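Ziltley Robot Club opens its doors for Two Hands Saturday

For immediate release – please share with anyone who likes robots, tennis balls or free squash

Hello from Ziltley! I'm Rin Hosoda, I run the after-school robot club at Rakside School, and I've been told a press release should be short and serious. I'll try my best with one of those.

Our big news is that the club is holding its first ever open competition this July, and you're all invited to come and watch. It's called Two Hands Saturday, it starts at 10 in the morning in the school hall, and entry is free (there'll be a tin by the door for the minibus fund, no pressure, but the minibus does need a new clutch).

The competition is for teams of students aged 11 to 16, and the job we've set them sounds like the dullest chore in the world. Pick something up, and put it in the right container. Each team writes the program for a two-handed robot working in simulation, so everything happens on a computer-made table inside a computer-made room, and we'll put each run up on the big screen so the whole hall can groan together. We started out with one container and one hand, back when there were only a handful of us and a single laptop that got very hot. Since then it's all got a bit out of control, in the nicest way, and we now have 80 students signed up across the age groups.

The round everyone is talking about is the tennis ball one. There's a deep pink bin, there's a shallow turquoise tray, and the teams don't find out until the start of their go which one the ball belongs in. That means you can't just write one long list of moves and hope. The program has to cope with either answer, and it has to decide what the spare hand is up to while the busy one gets on with things. You would be amazed how long a room full of twelve-year-olds can argue about a spare hand.

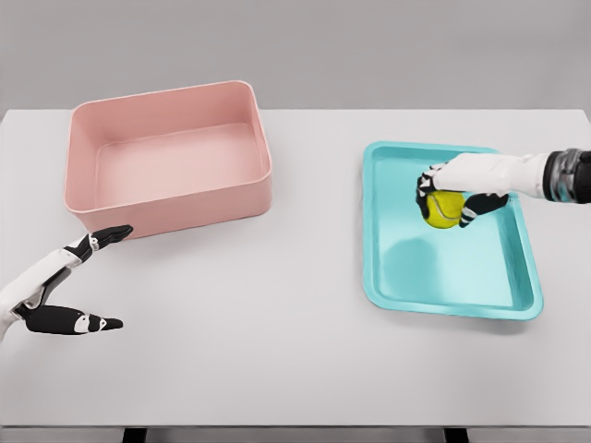 Points are given for getting the ball into the right place, for not dropping it from a great height, and for keeping the two arms out of each other's way. There's also a small prize for the most graceful run, judged entirely by eye, and I expect complaints.

Lukian Bondarchuk, who teaches maths here and has somehow ended up as our head judge, has been through every practice run the club has saved since the autumn. There are 488 of them. "My favourite ones are the failures," he told me when I asked him for something sensible to put in this release. "You can see exactly what the student was thinking. They've worked out the arm beautifully and then forgotten that fingers have to open." He did then say some sensible things about trigonometry, which I've left out for space, sorry Lukian.

We want to say a massive thank you to Sorensen, the computer repair shop on the high street, who have lent us extra machines for the day and are sending someone along to keep them running. Thanks as well to Clallier, the bakery next door to them, for the buns. We've ordered 140 and last time that wasn't enough, so do come early if you're coming for the buns!

You don't need to know anything about programming to enjoy the day. Between rounds there'll be a drop-in corner where visitors of any age can have a go at moving the simulated hands themselves, with club members sitting beside them to help. My mum tried it at our spring open evening and was completely hooked (she's now asking for her own login). Younger brothers and sisters are very welcome, and there's a quiet room off the main corridor if the hall gets too loud, as it will.

The morning is for the younger teams, then we break for lunch, and the older teams start at 2 in the afternoon. Their round is the same tennis ball task with one extra twist, and I'm under strict orders not to tell anyone what it is before the day. The prizes will be handed out as soon as Lukian has finished adding up, and everybody should be on their way home by teatime.

If you're from a local paper or radio station and you'd like to come along, please do. Several of our students are happy to be interviewed, and a couple are extremely happy to be interviewed. Just ring the school office beforehand and ask for me so that we can sort out a visitor badge and make sure the right permission forms are in place. Parking is at the back by the tennis courts, and the hall has step-free access from that side.

Rin Hosoda
Robot Club Leader, Rakside School, Ziltley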